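Two grippers, one kitchen, many failed picks

We had three months to choose a gripper for the Tastumik kitchen project, and most of that time went into simulation. The vendor of one candidate, Rovodel, had sent us a slide deck with a success rate on it that I didn't believe. The other candidate, Ambrosio, came with no numbers at all, which I found slightly easier to trust. This page is a small gallery from the simulator side of the comparison, with my notes. If you want the real arm, that work went on in the Hoston lab and has its own page.

Every trial used the same arm, the same controller and the same kitchen counter. The layout of the dishes and small things changed between trials. We ran 44 layouts per gripper model, and a trial passed only if the object stayed in the fingers for five seconds after the lift.

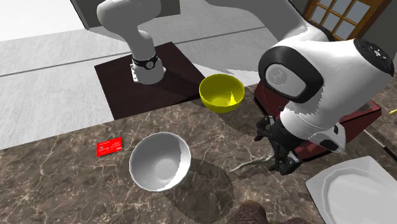
My first complaint is with the way pass rates get reported. Both gripper models did well on anything chunky standing in open space, and since chunky things in open space are easy to set up, vendors test a lot of them. Take those out and the two models drop a long way. Thin flat items were bad for both. I saw fingers close neatly on nothing, again and again, while the controller logged a good grasp because the motor current looked right. We stopped using that log as evidence by the second week.

I'm also not convinced by the contact settings. Change the finger friction a little and the ranking of the two grippers flips. I tried 17 friction values across a range that all seemed defensible to me, and you could pick whichever winner you liked. Anyone who shows you a simulated gripper comparison with one friction value should be asked for the others.

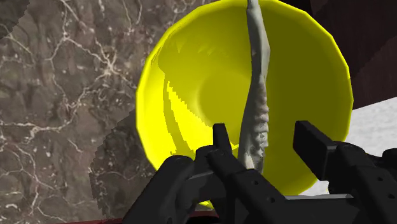 Close views from near the fingers were supposed to settle the camera question. The pitch was that a camera low down by the gripper would see the last bit of the approach better than a fixed one overhead, and sometimes it does. But look at how much of the view the black fingers take up, and how the bottom of that gray twisted thing in the bowl goes out of sight behind them. That is the part I would most want to see before closing. The jagged shadow edges inside the bowl bother me too. A vision model trained on those may learn something about our renderer that no real bowl will ever show it.

So where did we land? We asked for more time with the real hardware. I would put Ambrosio slightly ahead on picks out of bowls, but I wouldn't spend money on the strength of that. The wrist camera stays on the list with a second fixed view to back it up. The Rovodel success rate is still on their slide, and I still haven't been able to reproduce it – not with their settings file, and not with mine.

Last updated: July

Comments

gripfan: Did you try softer finger pads in the sim? We got very different results on thin stuff once we stopped treating the tips as rigid.

Reply from the author: Only briefly. It slowed everything down and added two more settings for me to distrust.

benchrat: Agree on motor current. Ours reported a "good grasp" on its own other finger for a week.

lowpoly: Would you share the friction sweep? Even a plain table would help.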